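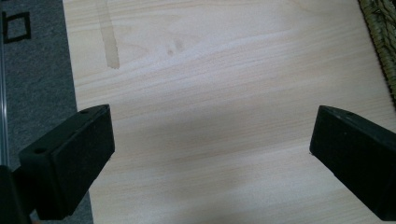 Nelteck Household Advice Desk

Caring for Light, Pale Wood Boards

Light wood shows marks that darker wood hides. A narrow brownish streak, such as the one near the top of this board, should be treated gently at first. It may be a dried liquid mark, or it may be discoloration in the wood itself, and the method is the same in either case.

Wipe the area with a damp cloth and a little mild soap, following the grain. Allow the board to dry fully. If the mark remains, and the wood has no finish, sand lightly with 200 grit paper, then with 400 grit. Keep the strokes long and even so that no hollow forms. Small dark spots are often knots. They belong to the wood and should not be sanded.

Before sanding indoors, cover any carpet beside the board with a sheet. Fine dust settles quickly into a low pile and should be vacuumed, never brushed.

Members in the Warnent and Distitz areas may borrow sanding blocks from the Rangel branch for up to 10 days. Blocks are to be returned clean, with used paper removed.

Page reviewed Apr 5, 2025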